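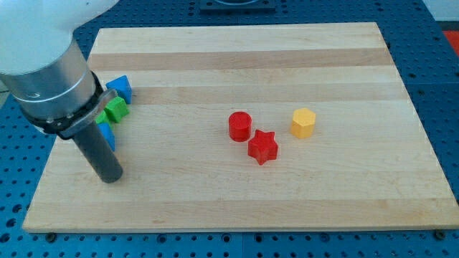
Oiling a worktop: is the 18-coat thing nonsense?

yarriaga
Posted Saturday, 9:40

We've just had a solid beech worktop put in and the leaflet from Gallardo (the supplier) says 18 thin coats of oil before first use, then a top-up every month for ever. I did my last kitchen with three coats and it was fine for 6 years. Has anyone done the full number, and did you notice any difference at all? Their own oil is the only one they "recommend", and I have my suspicions about that.
Yatziri

pegandplane
Eighteen coats is a way of selling oil. After the fourth or fifth the wood stops taking it in and you are wiping most of it off again.

sonthorpe_lad
Disagree. I fitted kitchens in Sonthorpe for years and the call-backs were nearly always people who had done two coats and then stood a wet kettle on it. Black ring by Christmas. I wouldn't say 18, but I'd rather see someone do too many than too few.

pegandplane
Black rings are iron and water. A kettle base will do that through any oil you like. Did you ever go back to one that had been done properly and find it clean?

sonthorpe_lad
Yes, mine.

pegandplane
One worktop, then.

E. Lozano
I used Clira on oak, five coats, a day between each, and cut back lightly with fine paper after the second. The end grain round the sink got extra until it stopped drinking. Two winters on and the only bad patch is behind the tap, where I couldn't reach with the cloth. The underside matters too, by the way – do at least a couple of coats there or the board can cup.

yarriaga
Nobody mentioned the underside! It's already screwed down. Is that a disaster?

E. Lozano
Probably not. Over the dishwasher is where I'd worry, with the steam. You can get to that bit by sliding the machine out.

mossy17
Has anyone tried Rivik hard wax? My sister-in-law swears by it. The tin says it lasts for years, and so did the last three tins of things I bought.

sonthorpe_lad
Looks lovely, a pain to patch. With plain oil you sand the mark and go again. With hard wax I always ended up doing the whole length to hide the join.

pegandplane
On that we agree.

yarriaga
Right, I rang Gallardo. The chap said the 18 was "for guidance" and couldn't tell me where it came from. I'm going to do five, more round the sink, and slide the dishwasher out. Is it all right to use the bit by the window in between, if I keep it dry?

E. Lozano
Give it overnight first. And lay the oily rags out flat outside to dry, don't bundle them in the bin – they can catch fire on their own.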